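May 19, 2023

Mundmont incident log, continued from previous page.

Picked up at the vehicle break-in reports. The police department posts a daily bulletin as a PDF and we are trying to turn those into one table that the Studlow reporters can search. Goal for today was to get the August batch from last year loaded and compare it to the hand count.

Batch is 400 reports. Ran the parser (version with the new date rule) on all of them. 76 failed. Looked at the failures one at a time because the error text only says "no address line."

What the failures have in common:
Most have the block number and the street on separate lines. The parser wants them together.
A few have the location given as an intersection, "Trodine at Simanjuntak," with no number at all.
A handful are supplements to an earlier report and never repeat the address. These need to be joined to the parent report by case number.

Fixed the first kind by letting the address run over a line break if the next line starts with a street name from the list. Reran. Most of the failures cleared. The intersections still fail, as expected.

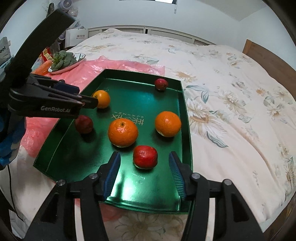 Tray of oranges and apples, gripper open at the nearest apple.

Intersections: decided to store them in their own column and leave the block number blank. The old spreadsheet put a made-up number in there, 500 in every case, so that the map would accept it. Anyone who mapped the old file saw a pile of break-ins on the 500 block of Trodine Avenue that mostly took place at the corner, and some were farther down. Left a note in the old file so it doesn't get used for a map again. Need to ask the desk if a map from it ever ran. If it did, it needs a correction.

Larasati Halim went through the hand count with me after lunch. Her number and mine did not agree for the second week of August. She had counted each car as one incident. The department counts each report, and one report can cover a whole parking lot. Neither way is wrong but we have to pick one and say which in the story. We picked reports, with the number of vehicles in a second column where the bulletin gives it. When the bulletin says "several vehicles" the column stays blank. No guessing.

Checked the wording on arrests too. The bulletin uses "cleared" for closed cases and I had been reading that as an arrest. Called the records office. The clerk said a case can be marked cleared with no arrest if the owner declines to go forward. So "cleared" stays "cleared" in our table and gets its own entry in the notes. Arrests only come from the arrest log, matched on case number. Changed the column header. Went back and searched the drafts folder for anything that says "arrests" and leans on this column. Found one draft, told the writer.
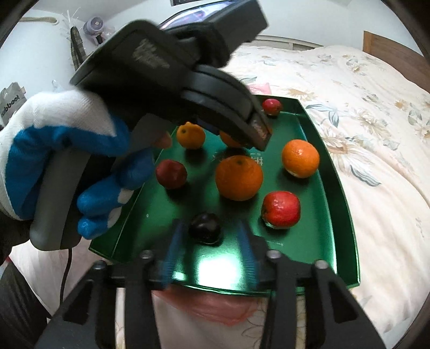

Names. The table should not have any. The bulletins print the names of people who reported a theft, and the first version of the parser carried them along in the narrative field. Took the narrative field out of the version the reporters see. It stays in the raw folder, which only Larasati and I can open. If a reporter needs the narrative for a case they can ask for that case.

Same question for people arrested but not charged. Left it out for now. Larasati thinks the editors already have a written rule for this from the courthouse coverage and will find it.

Duplicates: 2 pairs in this batch. Both look like the same bulletin posted twice, the second time with a corrected time of day. Kept the later one in each pair and logged the earlier one in the dropped file. I don't want the parser doing this by itself yet. Two is few enough to do by hand and I'd like to see what a bad match looks like before I trust a rule.

Time field is still a mess. "Overnight" shows up a lot and so does "between 2200 and 0600." I am keeping the text as printed and adding start and end columns when there are real times. No midpoint. The old spreadsheet used the midpoint and that is where the "most break-ins happen at 2 a.m." line came from. Don't repeat that line.
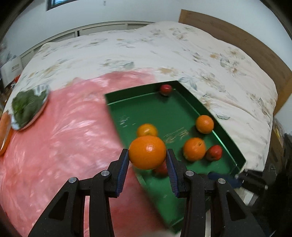
Orange clamped between the two blue pads.

Open items
Supplements still not joined to parents. The case number on some of them has a dash and on others a space. Strip both and compare.
Street list is missing the new streets behind the Mundmont rail yard. Get the current list from the county.
Ask records if bulletins are ever pulled after posting. If they are, we need to keep a dated copy of each.
Rerun the full batch once the supplements are in and send Larasati the weekly totals only.

Parser saved with today's changes. Raw folder backed up to the second drive.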